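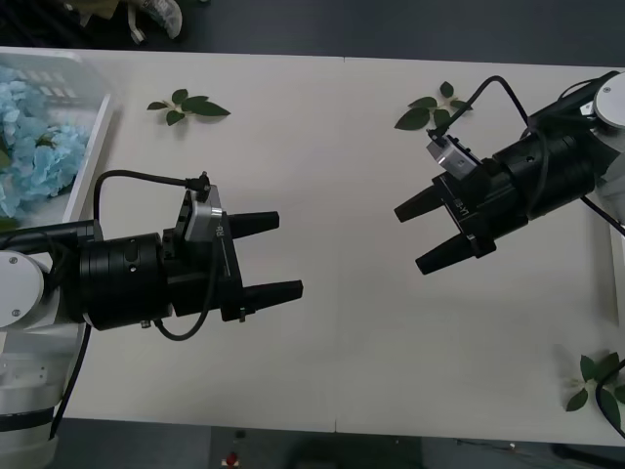 Ticket 1014 - left arm drops out partway through a demo
Opened by: Chantelle Hlongwane
Assigned to: Ehab Hamdy
Status: open, waiting on parts

Hi Ehab, me again, sorry! I was going to save this up for the call but I'd rather get it down while I still remember what order things happened in.

So we're on the flower task at the Flandstead bench, two arms, me driving both from the leader handles. Left one picks up a stem, passes it across to the right one, right one puts it down. I've been doing these since November and I can mostly do a handover without holding my breath now. This morning the left arm started ignoring me. I close my left hand, the gripper closes, lovely, I start moving toward the middle and the arm just stops where it is. The right arm carries on like nothing happened. Then a second or two later the left one catches up all at once, which is not fun when the other gripper is sitting there waiting for it.

The recorder doesn't complain. It saves the demo as good. I only know which ones are bad because I was the one swearing at them. I've marked 7 of them as bad by hand, please don't let those go into the training set.

What I tried before writing to you:

Restarted the teleop program. Fine for two handovers, then the same thing.

Power cycled the left arm only. Same.

Power cycled everything, had a coffee, came back. Same.

Swapped which hand drives which arm in the config. My right hand was now driving the left arm, and it was still the left arm that froze. So I'm pretty sure it isn't the leader handle, and I'm pretty sure it isn't me either - Dougal did suggest it was me.

Chantelle

Reply from Ehab, 10:40

Thanks, the swap test is really useful, that saves me asking. Can you send me the left arm log from one of the bad ones? Also does it freeze at a particular pose, or anywhere? And does the left camera picture freeze at the same moment or keep going?

Chantelle, 11:25

Log is in the Grindusden folder, named after the ticket.

Pose: I went back and did it slowly with no flower in the gripper. It's when I reach out and roll the wrist at the same time. If I reach without rolling it's happy all day. If I roll without reaching, also happy. Both together and it goes.

Camera: I had to do it again to check because I never look at that window, I look at the arms. The left camera picture does freeze! It goes a moment before the arm does. The right camera keeps going.

Ehab, 11:50

OK, that's interesting. The log has the left camera dropping off and coming back, and the teleop loop sits there waiting for a new picture before it sends the next arm command. It only does that per arm, so the right side doesn't care. So we've got two problems: something is knocking the camera out, and the software shouldn't be stopping an arm over a missing picture in the first place. The second one is ours and I've passed it to Vusumuzi.

For the first one, with the arm powered down and supported, can you move the wrist by hand through that reach and roll and watch the camera cable? I want to know if it goes tight.

Chantelle, 13:15

It goes tight. Not guitar string tight, but the loop on top flattens out and I can see the plug lean over. I pushed the plug back in (it wasn't out, but it moved a tiny bit, enough to annoy me) and gave the loop more slack by feeding some cable up from the wrist.

Then 4 good handovers in a row, and I got all excited and told everybody. The fifth one froze.

I also tried the spare cable from the drawer, which is shorter, so that was a dumb idea and I took it off again.

Vusumuzi Sithole, 14:05

Jumping in on the software side. There's a setting in the teleop config called wait_for_frame. Set it to false for the left arm and restart. The arm will keep following you if the camera drops. The catch is that the demos will have gaps in the left picture, so use this for practice and setup only, and don't keep any of it as data. I'll make the recorder flag missing pictures properly in the next release so you don't have to mark them yourself.

Chantelle, 15:30

Done, and the arm follows me through the bad pose with no stopping. The camera window still freezes and comes back, so the fault's still there, it just doesn't grab the arm anymore. It feels SO much better to drive though. I've used the time to practice the handover with the leaves, which are harder than the flowers because they spin in the fingers if you grab them too near the end.

Ehab, 16:10

Good. I think the plug or the socket is worn. Thaddäus at Sternach is sending 2 of the longer cables with the angled plug. When they arrive, put one on the left, set wait_for_frame back to true, and do your slow reach and roll before you record anything. If it still drops out with the new cable then it's the camera, and we'll swap that next.

Leaving this open until then.

Chantelle, 16:20

Will do. Can you ask him to put Dlamini on the label and not my name? The last parcel sat in the wrong building.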